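Goggles, again

I went through 3 pairs of goggles last year, so when I finally had to replace the roll-off system I decided to do some reading first. This is what I ended up with after a season of riding at Rurville and a couple of longer days out with Sizwe Ngubane, who rides faster than I do and throws most of the mud.

My old pair was a Ranido. The frame was fine and the strap had good silicone on it, but the foam came away from the nose after one winter. Once the foam goes, dust gets in at the bottom and you spend the day blinking. I tried gluing it back with contact cement. It held for two rides and then I had a hard ridge pressing on my cheek.

The replacement is a Fovotel, the mid-priced one. It has triple layer foam and a lens that locks in at four points. Changing the lens is slow the first time, and I cracked a cheap clear one learning how. Now I do it at home the night before. The outriggers are wide enough that the strap sits flat on my helmet, and I can get the whole thing on with gloves if I take my time.

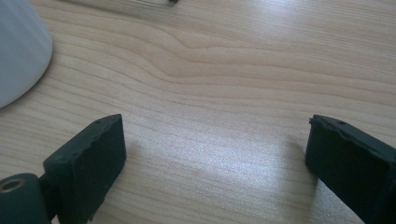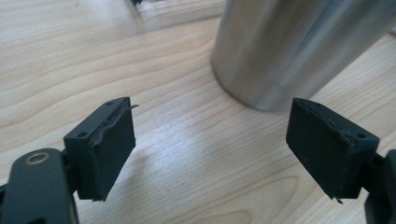

Fogging is the main thing people ask me about. Mine fog when I stop, same as any others, and clear again once I'm moving. On a cold morning in December I had to pull over twice on the climb behind the quarry. A dual pane lens helped a lot with that. It costs more and you can't run a roll-off with it, so I keep the single lens for wet races and the dual pane for everything else.

Tear-offs: I stack up to 4 for a race and none for practice. More than that and I start seeing double in low sun. Kamlesh Kushwaha runs the laminated packs and swears by them. They are clearer, but I kept grabbing two at once.

For tint, I bought a light rose lens from Agarwal, the shop out past the fuel station, and it has been on for most of the summer. It's good in the trees. In open fields at midday I would want something darker, but I don't own one and I've managed. The mirrored lens that came in the box scratched in my gear bag before I ever wore it, so put yours in a soft pouch.

Cleaning is simple. I rinse the mud off under a tap without rubbing, then use a drop of dish soap on my fingertips and leave everything to air dry. The foam takes overnight. I don't put it near a heater anymore after what happened to the first pair.

I paid 70 for the Fovotel with the clear lens included. The next race at Rurville is 14th September and I'll be running the same setup, with a new strap if it gets here in time. The old one has lost most of its stretch and slides down the back of the helmet on the jumps.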